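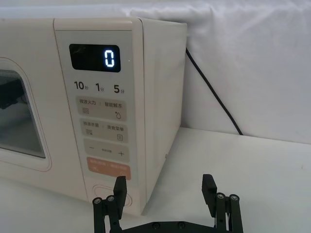
Staff Kitchen and Break Room Inspection
Second floor, Osto building
Inspected by: Jeptoo Khaemba
Date: Sunday, January 12, 2025

Marks used: OK, FIX (needs work), N/A. Comments are under each item. Anything marked FIX goes on the building list with the name of the person who will do it. Items left over from last time are marked "carried over".

1. Exits and walkways

1.1 Door to corridor opens fully. OK
1.2 Door closes by itself and latches. FIX
Comment: Closes but does not latch unless pushed. The closer needs adjusting. Carried over.
1.3 Walkway to the exit is clear. OK
Comment: Two boxes of printer paper were behind the door. Moved to the supply closet during the inspection.
1.4 Exit sign lit. OK
1.5 Evacuation map posted and current. FIX
Comment: The map still shows the old Toker suite as a separate office. The wall between the two was taken out. Need a new print.

2. Fire equipment

2.1 Extinguisher on its hook, pin and seal in place. OK
2.2 Gauge in the green. OK
2.3 Service tag in date. OK
Comment: Due again in March. Ask for the stairwell unit to be done on the same visit.
2.4 Fire blanket in its pouch. OK
Comment: Pouch is high for shorter staff. Suggest moving it down to shoulder height on the same wall.
2.5 Smoke detector tested. N/A
Comment: Tested by the alarm company with the rest of the floor. Report is in the binder.

3. Electrical

3.1 Outlets near the sink are GFCI and trip when tested. OK
Comment: Both tested. The left one is stiff to reset.
3.2 No extension cords in permanent use. FIX
Comment: One cord runs behind the refrigerator to the water cooler. The cooler needs its own outlet. Electrician to quote.
3.3 Cords and plugs free of damage. FIX
Comment: Toaster cord is worn where it enters the body. Toaster taken out of use and tagged. Do not put it back on the counter.
3.4 Electrical panel clear for 3 feet in front. OK
3.5 Microwave door closes square, hinges and seal in good shape. OK
Comment: Wipe the seal with a damp cloth as part of the Friday clean - no scouring pads.

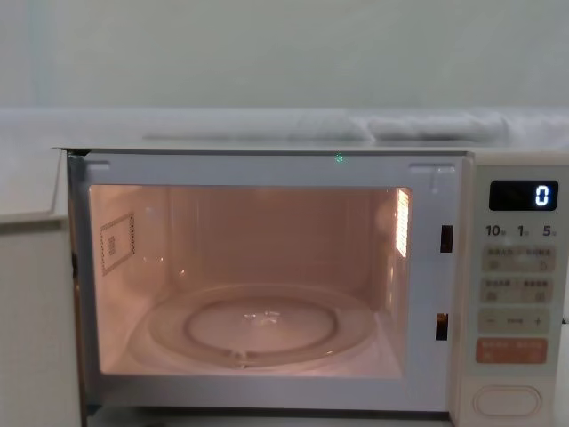
3.6 Kettle has its lid and shuts off at the boil. OK

4. Floors and slips

4.1 Floor dry and free of grease. OK
4.2 Mats lie flat. FIX
Comment: The mat at the sink curls at one corner. Replace it. The Skeka mats in the lobby have held up well, so order the same kind in the small size.
4.3 Wet floor sign available. OK
4.4 Tiles sound. FIX
Comment: One cracked tile by the trash bins. Not a trip hazard yet. Check again next time.

5. Food storage and hygiene

5.1 Refrigerator at 40 degrees or below. OK
5.2 Food labeled with name and date. FIX
Comment: Many items had no label. Notice put on the door. Unlabeled food will be thrown out on Friday afternoon.
5.3 Hand soap and paper towels stocked. OK
5.4 Trash bins have lids and are not overfull. OK
5.5 No sign of pests. OK
Comment: Traps under the sink checked and clear.

6. Chemicals and first aid

6.1 Cleaning products in original bottles, away from food. FIX
Comment: One spray bottle with no label. Emptied and thrown away. The Xiao cleaning crew has been asked to label any bottle they refill.
6.2 Safety data sheets in the binder. OK
6.3 First aid kit complete. FIX
Comment: Short on bandages and burn gel. Order a box of 25 bandages and 2 tubes of gel.

Doors and cords come first - items 1.2, 3.2 and 3.3. The rest can wait for the regular maintenance visit.

Signed: Jeptoo Khaemba
Copy to: building office, floor binder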